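The Halliday Datum

Part 1. The instrument

The water level recorder at Halliday Lock was a float gauge built by Lurnov in the years when that firm still cast its own housings. A copper float rode in a stilling well. A steel tape ran up from the float, over a pulley, and down to a counterweight. The pulley turned a drum, a pen rested on the drum, and the pen drew the level of the river on a strip of paper that had to be changed every week.

Edileuza Siqueira changed the paper. She had been hired for the survey of old gauges on the lower Nillo, and Halliday was the last station on the list still running on a clock spring. Her contract said she was to read the chart against the staff gauge, record the difference, and recommend whether the station should be kept, replaced or closed.

The difference at her first visit was 2 millimeters. The chart read high. She wrote it down and reset nothing, as instructed.

At her second visit the chart read high by 4. At her third, by 6.

A float gauge can drift for several reasons. The tape can slip on the pulley, but a slip shows on the paper as a step, and the line had no steps. The float can leak, in which case it sits lower and the chart reads low. The paper can swell in damp weather, but paper that swells will also shrink, and June was dry. She checked the pulley for wear and found it within limits. She pulled the float, dried it, weighed it, and got the weight stamped on its collar.

She then considered the staff. It was an enameled plate screwed to the lock wall, and everything else at the station was measured against it. If the staff rose, the river would seem to fall on it, and the chart would seem to read high. The staff could not rise unless the wall did.

Part 2. The leveling

The benchmark for Halliday was a brass bolt set in the doorstep of the lock house, 60 meters from the wall. She set up the level halfway between them, read back to the bolt, read forward to the staff, moved the instrument, and did it again the other way. The two runs agreed to half a millimeter. The staff was exactly where the 1931 sheet put it, relative to the bolt.

She sat on the lock beam and went through the arithmetic. The staff agreed with the bolt. The chart did not agree with the staff. The float was sound, the tape was sound, and the pulley was sound. The remaining part was the floor of the gauge hut, which held the pulley stand. If the floor sank, the pulley sank with it, the tape paid over toward the counterweight side, and the pen read high.

She leveled the floor. It had not moved either.

The lock house was let to lodgers by then, and she had taken the upstairs room for the length of the survey. The kitchen had been redone by the owners in a plain style. She ate there at night with the field book open beside her. She reduced the readings by hand first and then by machine, and she kept both sets.

The table was laid for four, as it was each evening whether the other rooms were taken or not. She sat down at one of the places. 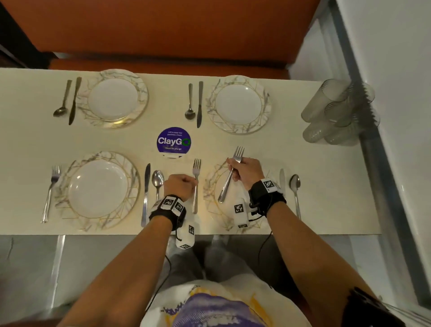
Part 3. The previous book

The station log went back further than the survey needed. It was kept in a Skuvwood cabinet in the hut, a cheap pressed board thing that had swollen at the bottom, and the older volumes had to be worked out of it with a flat blade.

Every reader before her had found the same drift. They had recorded it in different ways. One used red ink. One wrote it as a negative. One, who had kept the station for eleven years, recorded a difference of zero at every visit, and had also used four times as much chart paper as anyone else. She supposed he had been throwing away the sheets that did not agree.

The drift was never corrected. It grew by 2 millimeters a week until it stood at 104, and then, in the first week of the next year's book, it was zero. No entry described a reset. The handwriting on either side of the change was the same, and the remarks column was blank.

She copied out the yearly totals. Every complete year closed at 104 and opened at nothing. The drift had begun again each January, but at her own first visit it had stood at 2, and her first visit had been in June.

She looked for an explanation and found a poor one. The station had been shut down the autumn before she came and left dry over the winter. The spring had been wound again the week before she arrived. If the count ran from the winding, her figures fit. The yearly return to zero would fit too, if somebody had always rewound the clock at the new year. The clock took a winding every eight days, though, and all the readers had wound it every week.

Part 4. The test

She stopped the clock on a dry morning and left it stopped for five days. The pen drew a short vertical mark where the river moved it up and down in one place. On the sixth day she read the pen against the staff without starting the drum. The difference had not changed.

She started the clock, waited seven days, and read it again. The difference had gone up by 2.

The clock had no connection to the height of the pen. It turned the drum on its own axis and did nothing else. She took the cover off to be certain. There was one train of gears, one arbor, and one spring, and no part of it touched the tape or the pulley. She drew the mechanism to scale on the last page of the field book and dated the drawing 17 August 2018.

She thought about the stilling well. Its intake was a pipe through the lock wall, and she had flushed it on arrival. The level in the well and the level in the river had matched every time she dipped them both. She dipped them again. They matched.

The river was therefore at one height in the well and at the same height on the staff. The pen, when the clock was running, said it was higher. When the clock was not running, the pen added nothing.

Part 5. The recommendation

The form had a box for comments, with a limit of 3000 characters. She filled most of it with the leveling results, since those were the part that could be checked. She gave the rate of the drift and said that it was steady, that it depended on the clock, and that the cause had not been found. She attached the drawing.

Under Condition she entered Good. Under Accuracy she entered the rate.

There were three choices under Recommendation. A replacement would be a pressure sensor with no clock of the kind she meant, and it would agree with the staff. Closure would save the cost of the paper. She read the log once more before deciding, this time only the remarks, which were mostly about ice, nesting birds, and the price of ink.

She marked the box for Keep. Then she wound the spring, changed the chart, wrote the difference in the margin in pencil, and locked the hut. The river was falling. It had gone down a hand's width since morning, and the pen had followed it the whole way, 26 millimeters too high.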